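Small Bins, Big Winter: the Drestau Workroom Gallery

Welcome back to the gallery! We spent most of December sorting the loose parts at Drestau, and I have been itching to show off the results. Almost 4000 pieces went through our hands, from game cubes to drawer knobs, and every one of them now has a place to live. Orestis Lazaridis built the shelving, Efthymia Christodoulou wrote the labels, and I got to choose the bins, easily the best job of the lot.

A word on the bins, as people keep asking. We tried the deep ones from Psarras first. They hold a lot, but anything small sinks to the bottom and you end up tipping the whole thing out to find it. Shallow and open won the day, and I'm completely sold on them now.
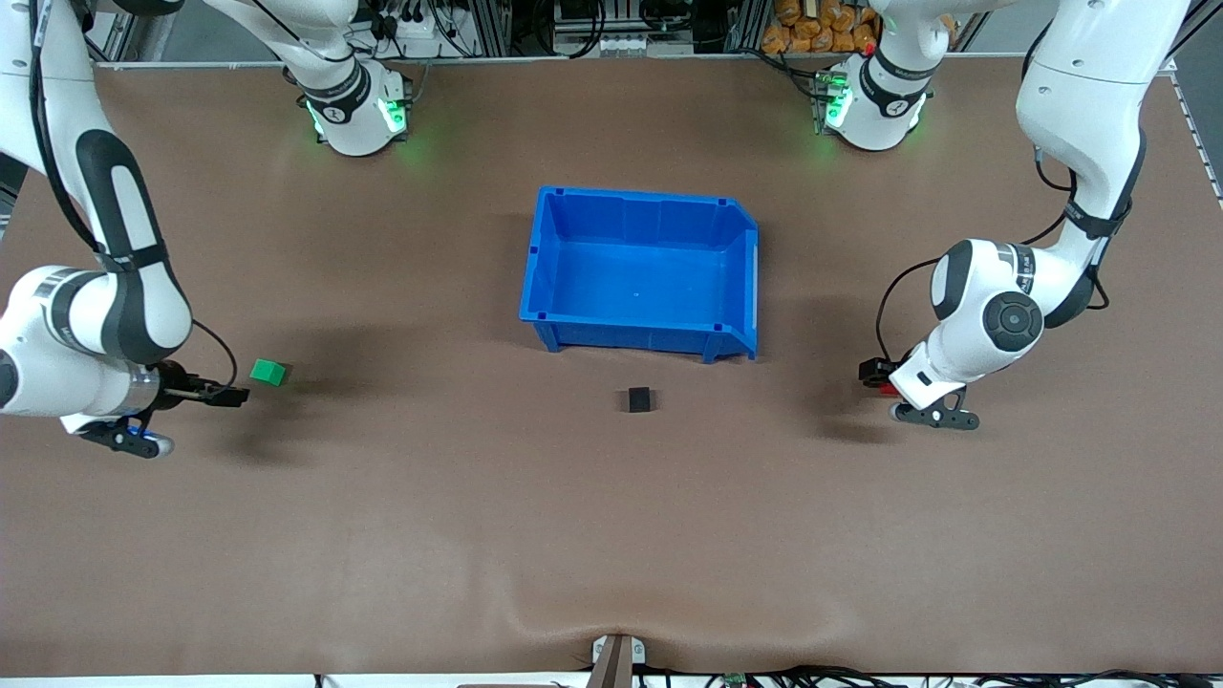

Color is my favorite part of sorting, and cubes are where it gets really fun. We keep them by shade, one bin to a shade, with the odds and ends in a mixed bin by the door. Look how a bright green cube jumps out against a plain brown mat – you could spot it from across the room! The black one holds its own there too. I love the blue bin for this kind of work, with its ribbed sides and that lip sloping down at one end. A low front makes it so easy to see what you've got and scoop out a handful. If you are setting up a table of your own, get a smooth mat before you buy anything else. Small things show up on it beautifully, and it wipes clean in seconds.

The labels deserve a cheer as well. Efthymia did all 663 by hand, in block capitals, and used up 2 pens along the way. She puts the name on the short end of the bin so it can still be read when the shelf is full. Mine used to go on the long side, and I have happily peeled them all off.

Next up is the Kotarance cabinet, with 600 buttons and a drawer of hinges that Orestis swears he can match into pairs. I can't wait to get into it. More pictures when the drawers are done!

Page updated February 9, 2024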